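Bags, Bins and Hooks: Your Questions About Keeping the Shared Rooms Tidy

Welcome to Savside! Thắng Phùng put this page together from the questions people ask him most often in their first weeks with us, and we add to it whenever a good new one comes along.

Where do I find a bag when I need one?

We keep shopping bags on wall hooks in the carpeted rooms, low enough that you don't have to go rummaging in a cupboard for one. Most of them come home with us from the Tô grocery, so they've already had one useful life carrying somebody's noodles and oranges, and we're very happy to give them another.
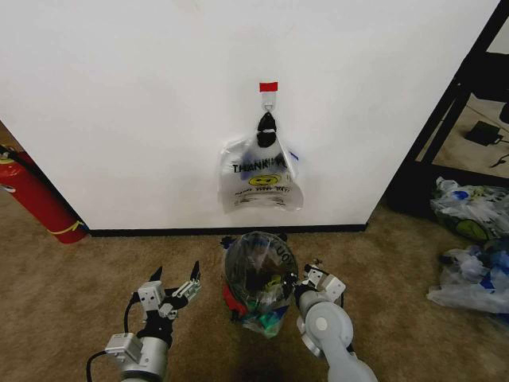

If you have clean bags of your own to pass along, please do bring them in – we can never have too many, especially in November when everyone seems to be snacking at their desks.

How much can a hook hold?

Up to 2 pounds, and we'd ask you to stay well under that. An empty bag weighs next to nothing, of course, but a bag with a forgotten water bottle in it is another story. If you find a hook coming loose, press it back for a good 70 seconds and leave it alone until the next morning before hanging anything on it.

What is the clip for?

It gathers up the top of the bag so the whole thing comes on and off the hook in one go. An ordinary hair claw does the job beautifully and is much kinder to thin plastic than a bulldog clip (we tried those in the Lurnport room and went through an awful lot of torn handles). 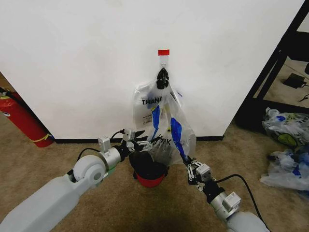

Please put the clip back when you take the last bag, so the next person isn't left hunting for it.

Can I put my trash straight into the hanging bag?

We'd rather you didn't, tempting as it is. Wrappers, tissues and pencil shavings belong in the bin, and anything with food on it should go out to the big cans by the Cernton entrance before you head home.

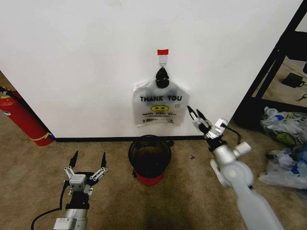 Small bins fill up faster than you'd think, and we do ask everyone to take a turn at emptying them. With the little round one on the red base it's an easy job, as the cheerful "HAPPY EVERY DAY!" bag hangs right above it. Do leave the fire extinguisher on the left where you can get at it, though, and don't park anything in front of it while you're tidying.

Do you take paper bags too?

Yes, gladly! Fold them flat and leave them on the shelf by the sink, and Thắng will find a home for them.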